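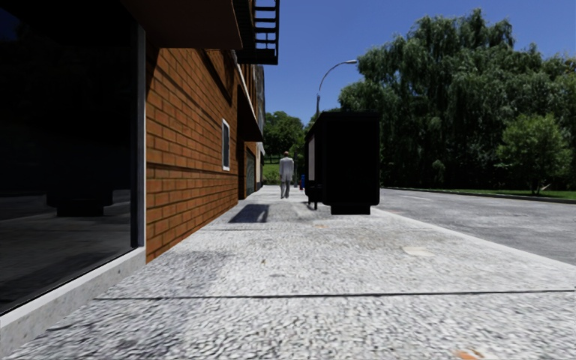
Trirwood Sidewalk Pack for Fedov

Hi, and welcome to the page for my favorite thing I've made so far! Trirwood is an add-on pack of simulated city sidewalks for Fedov, and I built it so you can record walking and driving demonstrations for a delivery robot policy without hauling anything out to the curb. You drive, it logs, your model gets something to learn from.

The street up top is Ormsby, the first one I finished and still the one I load when I'm testing a new build. It's a long straight run with a brick building on one side and the road on the other, and there's a man in a light grey suit walking away from you. New users always want to race past him (I did too). Please try a few slow follows as well! My early policies only ever learned to overtake, and they got really pushy about it.

What you get

19 street layouts, Ormsby included
83 starter demonstrations, all driven by me with a gamepad
Pedestrians you can switch on or off per run
Sun position by time of day, so you can record the same street with shadows in different places
Export to plain folders, one per run, with frames and steering commands lined up by timestamp

How I record with it

I pick a street, set a goal point, and drive it 18 times before I change anything. Then I move the sun or swap the pedestrians and go again. I keep the messy runs, the ones where I drift toward the curb and have to steer back, and tag them "recovery" in the run menu. Those helped my policy a lot more than another pile of perfect straight lines, so don't be shy about driving a bit badly on purpose.

Boxy street furniture near the curb, like the big black one on Ormsby, deserves its own batch. Start some runs far back and some close up, and pass with different amounts of room.

Things to know before you buy

You need Fedov version 2 or later. The pack won't open in the older one, sorry. Gamepad is best, keyboard works but the steering comes out jerky and your model will copy that. There's no rain or snow yet. I'm working on rain and hoping to have it out in October.

One license covers one lab or one household, on as many machines as you like. Downloads and updates are handled through the Grenico store, and if a street won't load, send me the log file from your run folder and I'll take a look.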